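Gallery: the Flatska shoe cell and the wrist stop fault

Posted by Imogen Tunstall
Thursday, December 18, 2025

Quick one before the holiday shutdown. A few people asked what went wrong on the shoe sorting cell and I keep typing the same answer, so I'm putting it up once. Short notes, in the order things happened. Fuller write-up in January if I get to it.

THE CELL

Single arm, two-finger gripper, small camera down at the wrist. Job is pairing returned sneakers and putting them in the tray toe to toe. Arm controller is from Kevex, the gripper driver is our own. Runs at the Sesholm site, bay 6, next to the label printer.

Cycle was fine for weeks. 660 picks in the last clean run, no stops.

FIRST STOP

Monday night shift. Arm halts on the approach, fingers down, brakes on. Screen says wrist force limit. Operator clears it, arm goes again, halts again at the same height. Third time he left it alone and called me, which was the right thing to do.

For anyone on shift: one reset, then call. Do not keep clearing a force fault. The arm is telling you it pushed on something.

WHAT THE LOG SAID

Force on the wrist climbs slow, no spike. So not a crash. More like leaning on something soft and then not letting up. Limit is set to trip at 90 newtons and it tripped right there every time, so the safety side did its job. No one hurt, no guards open, nothing bent.

The commanded height was the bad part. Arm thought the tray was lower than it is.

WHERE THE OFFSET CAME FROM

Tool file got swapped when we changed to the longer fingers. The new file had the right finger length but the old camera mount number. Two edits, one saved. My edit, my fault, I was doing it with my coat on.

With the fingers modeled too short the arm goes too deep. Simple as that. On a high shoe it closes early on the upper and gets away with it. On a low one it runs out of room and leans.

RERUN AT HALF SPEED

Corrected tool file, half speed, hand on the stop. Watched the approach from the wrist camera the whole way. 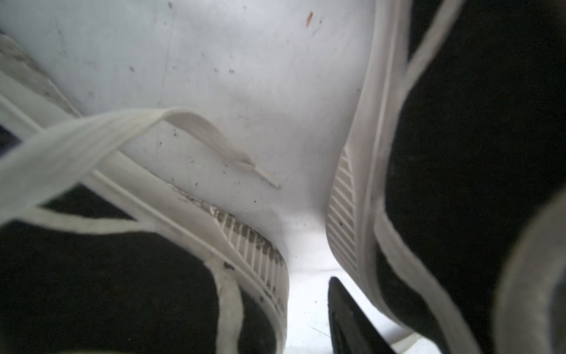 Finger clearance is the number I care about on these reruns, because the lean always started right before the close. Target is the gap, never the shoe. You get the tip of one black finger pointing up at the narrow V between the two sneakers, white soles either side. Look at the grit too - the white surface is dotted with it and the left tread is packed with dirt. Ishida's point was that crumbs like that could fool the height check, and its fair. Surface gets wiped every shift change from now on.

AFTER THE FIX

176 picks at half speed, no force trips. Then full speed for the rest of the afternoon, same result. Two missed pairs, both the vision side picking the wrong mate, seperate problem and already on the list.

WHAT CHANGED

Tool file is now one file, finger length and camera mount together. Can't save half of it.

Arm touches off on the tray corner at startup and compares. If the height is out it won't run.

Force limit stays where it was. I got asked to raise it to stop the nuisance trips - no. They were not nuisance trips.

Laces are still a worry. Loose ones can end up under a finger and I don't have a good answer yet. If the Flatska night crew sees one snag, write down the tray number and leave the shoe where it is.

STILL OPEN

Spare finger set on order. Startup check needs testing on the second cell at Sesholm, probably first week back. Old tool files still on the shared drive, please don't load them, I'll delete them tomorrow.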